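Hedham Kitchen Cell - Arm Inspection Checklist w/ comments
October 2025
Cell: arm on black pedestal, marble counter side
Unit tag 1504
Interval: every 447 run hours, or after any hard stop

Mark OK / FIX / N/A. Comments go under the line, not in the margin, the scanner eats the margin.

BEFORE POWER

1. Pedestal bolts, torque stripe lined up - OK
Stripe is faded on the back left. Re-mark next time, pen was dry.

2. Pedestal level, both directions - OK

3. Base housing, cracks or chips - OK
Wiped down. Scuff low on the side, same as last sheet, not growing.

4. Base connectors seated, latches closed - FIX, done
Network plug was in but latch not clicked. Pushed home, tug tested. This explains the dropouts Pruvau kept logging as "software".

5. Cable run from base to controller - OK
Zip tie missing at the floor end, added one. Don't pull it tight, leave slack for the first joint.

6. Floor around pedestal clear, no cables across the parquet - OK

7. Controller fan filter - FIX, open
Grey with dust. No spare in the drawer. On order from Gitari. Vacuumed it for now.

E-STOP AND ENABLE

8. E-stop pressed at rest, arm stays locked - OK

9. E-stop pressed in slow motion, arm stops and holds - OK
Did it 8 times, different poses. One stop felt a touch late, repeated the same pose and could not get it again. Watch this.

10. E-stop reset needs a twist AND a restart from the panel - OK

11. Enable switch, let go and squeeze hard, both must stop - OK

12. Door contact - FIX, done
Door could be opened about a hand's width before the cell noticed. Magnet had slid down. Moved up, fresh screws. Tested with the lever handle slowly and fast. Both fine now.

JOINTS

13. Each joint end to end at 20 percent speed, listen - OK
Joint 4 has a faint tick when cold. Goes away after warmup. Tick was on the last sheet too.

14. Brakes hold with power off, no sag - OK

15. Covers and seams, no grease showing - OK

16. Joint zero check against the marks - OK

GRIPPER

17. Flange screws - OK
Use the short key. Long one rounds the heads, we have one half gone allready.

18. Fingers parallel, same gap top and bottom - FIX, done
Left finger was on crooked. Took it off, cleaned the seat, put it back.

19. Finger pads, wear or glaze - OK for now
Getting shiny. Swap in December at the latest, sooner if small round stuff starts to slip.

20. Homing, open and close full travel - OK

21. Grip force at low setting - OK
Low setting only for the small round parts. If someone has changed the recipe, change it back and write it on the sheet.

22. Hold test, small part, power kept on, arm still above counter - OK
No creep. Keep the part low over the marble while testing, it's a hard surface and things break.

COUNTER AND WORK AREA

23. Counter height in the program matches the real one - OK

24. Approach path clears bottles, tall items first - OK
Tightest spot is coming in over the sprayer. Do not lower the hover height to save time. Someone did in the So program and we got a contact fault.

25. Counter dry, no cleaner residue under the place spots - OK

26. Dark grey boxy item at far end is outside the swing - OK
Check again wheneever it gets moved.

27. Payload setting matches the gripper fitted - FIX, done
Was still set for the old gripper. Arm drifted up a bit in hand guiding, now it stays put.

OPEN ITEMS

Fan filter, waiting.
Torque stripe, re-mark.
Late stop on item 9, repeat the test before the next long run and log the pose.
Short key goes back on the hook, please.

Cell released for normal speed, low grip recipe only until the pads are done.
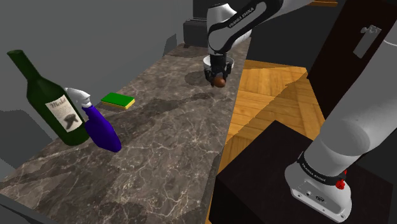

Next sheet starts from item 9, then the rest in order. Leave the old sheet clipped behind it so the joint 4 note doesn't get lost.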